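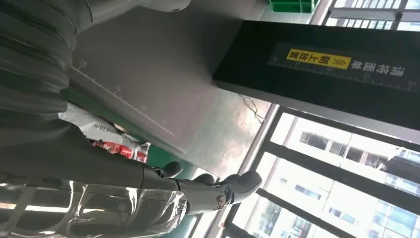
作業台の窓側。定規の目盛りが付いた灰色の板と、白い袋

みなさま、こんばんは。11月に入って手がかじかむようになりましたが、お変わりありませんか。

前回のメールより:
> 作業台の片付けについてご相談です。裁断のときに使う板の置き場所が
> なかなか決まらず、いつも何かの下敷きになっています。
> それから、届いた品物の袋はすぐ捨ててよいものでしょうか。
> Flirnsideの棚はもういっぱいで、新しい箱を買うかどうかも迷っています。

ご相談ありがとうございました。お返事がすっかり遅くなってしまって、ごめんなさい。読みながら、うちもまったく同じだなあと何度もうなずいてしまいました。

まず板のことですが、私は棚にしまうのをあきらめて、目盛りのある辺を手前にして、台の奥に立てかけておくのがいちばん楽だと思っています。写真のものは縁に10、15、20と数字が入っていて、ちょっと長さを見たいときにもすぐ当てられるので、しまい込んでしまうのはもったいない気がするのです(しまうと必ず探すことになりますしね!)。

袋のほうは、中身を確かめて、控えの紙と数が合うまでは取っておくことにしています。以前、Clellexの留め具を頼んだとき、早々に袋を捨ててしまい、品番がわからなくなって本当に困りました。それからは空き箱をひとつ決めて、とりあえずそこへ入れ、月末にまとめて見直しています。箱があふれたら見直しどき、というくらいのゆるい決まりですが、案外続いています。

新しい箱ですが、Goltanceの幅60センチのものが棚にちょうど収まりました。奥行きは棚板より少し短いくらいがよくて、ぴったりすぎると指が入らず、引き出すのに苦労します。値段は1,208円でした。ただ、急いで買い足さなくても、まずは台の上のものを半分だけ床に下ろして、一日そのまま使ってみてはいかがでしょう。戻したくならなかったものは、たぶん別の部屋でよいものです。

みなさまのところの置き方も、よろしければ教えてくださいね。夜は冷えますので、どうぞ暖かくしてお休みください。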